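Rechercher sur le blog

Paselmont, le mode photo et mes soirées de juin

J'ai terminé Paselmont une première fois en hiver, en ligne droite, sans m'occuper des quêtes annexes. En juin, le studio a ajouté le mode Promenade : pas de combats, pas de jauge de faim, la carte entière ouverte dès le début. J'y suis retourné pour une heure et j'y ai passé presque tout le mois.

Le principe est simple. On choisit un habitant du village et on marche. Chaque habitant a son trajet et ses remarques. Celui du meunier est le plus long, celui de la postière le mieux écrit. Il y a 44 points d'arrêt et j'en ai trouvé 41 sans aide. Pour les trois derniers, Glenys Tapley m'a donné la solution par message - il fallait revenir au lavoir après 22 heures, heure du jeu.

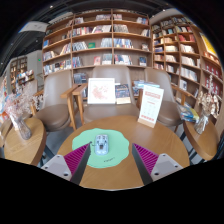

Petite voiture bleue sur tapis vert menthe.

Les courses de charrettes ont été gardées, mais sans chronomètre. C'est un bon choix. Dans le jeu de base, la course du col demandait 2704 points pour débloquer la dernière grange, et j'avais abandonné. Maintenant, la grange s'ouvre après 200 pas dans le verger. On y trouve les carnets du géomètre, qui expliquent enfin pourquoi le pont nord est fermé.

Deux reproches. Les textes français ont encore des coquilles, surtout dans les carnets. Et la caméra se bloque dans les ruelles quand on tourne trop vite, sur PC comme sur console. J'ai baissé la sensibilité de la souris à 1000 dpi et ça va mieux, sans que le problème disparaisse.
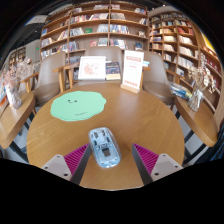 Faut-il avoir fini le jeu avant ?

Je dirais oui. Les carnets racontent la fin sans prévenir, et la promenade de la postière perd beaucoup si on ne sait pas qui lui écrit. Ceux qui veulent seulement voir les paysages peuvent commencer par le meunier et éviter la grange.

Il me reste le trajet du berger à refaire, j'ai raté un embranchement près de la source. Ensuite je passe à Flistura, que j'ai acheté en solde et pas encore lancé.

3 commentaires - 12 partages

Ce site utilise des cookies pour mesurer son audience. Accepter - Refuser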